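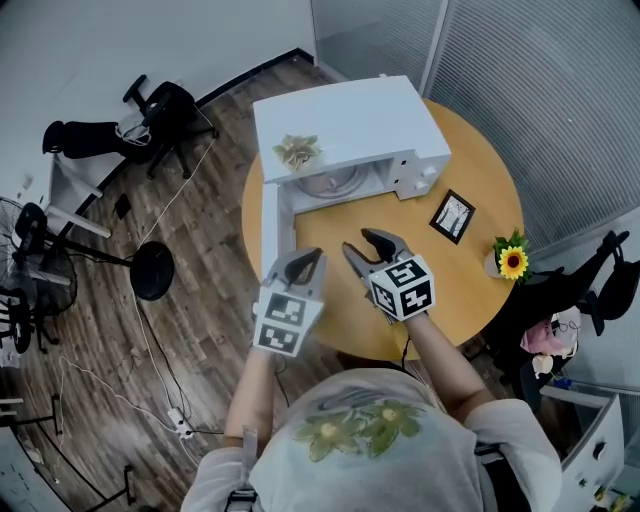 PART TWO: COLLECTING DEMONSTRATIONS

Chapter 5
Recording Household Tasks by Hand

Part One treated the training set as something already sitting on a disk. The next four chapters are about how it gets there. For manipulation work, this usually means that a person performs a task many times while the motion of the hands is recorded, and a policy is later trained to produce similar motion on a robot arm.

The microwave task will be our running example. The operator stands at a round table with a gripper in each hand and works on a white microwave oven. Three versions of the task are used in this chapter: opening the door, closing the door, and setting one of the two knobs to a given position. All three are short, and all three can be judged by a second person without special equipment.

5.1 Why hand-held grippers

In teleoperation, the operator drives a real arm from a distance. The recorded motion is then motion the arm can make, but each attempt is slow, and the arm has to be brought to wherever the task is. With hand-held grippers the operator works directly on the object. The fingers have the same shape as the ones later fitted to the arm, so contact with a door or a knob happens in a similar way. The black-and-white square markers on the gripper bodies give the cameras a pattern that is easy to find, and the position of each gripper can be estimated from them.

The cost is that people can reach in ways an arm can't. An operator may twist a wrist past the limit of the robot's joint, or move faster than its motors allow. Section 5.4 describes how to check for this before training.

5.2 The Plislow set

Most of the numbers in this chapter come from a small collection we call the Plislow set. It holds 1107 recorded attempts, of which 365 involve the microwave. Lenuța Iordache, who planned the sessions, asked operators to stop after 65 attempts in one sitting. Past that point their motions became hurried and much alike.

An attempt starts with both grippers held over the table and ends when they return there. Failed attempts are kept and labeled. In the first sessions they were deleted on the spot, and 172 recordings were lost in this way before the rule was changed. We come back to the use of failures in Chapter 8.

5.3 What to vary and what to hold still

A policy trained with the oven always in one place tends to learn the place. Before each group of attempts, the oven should be turned or shifted a little, and the small objects near it moved as well. A picture frame, a vase or an artificial flower on top of the oven is enough. These objects play no part in the task, and the policy should learn to ignore them.

Camera settings, the starting pose of the grippers and the wording of the instruction stay fixed within a session. If one of them has to change, end the session and begin a new one with its own log entry.

Terms introduced in this chapter: attempt, session, marker, starting pose, reach check.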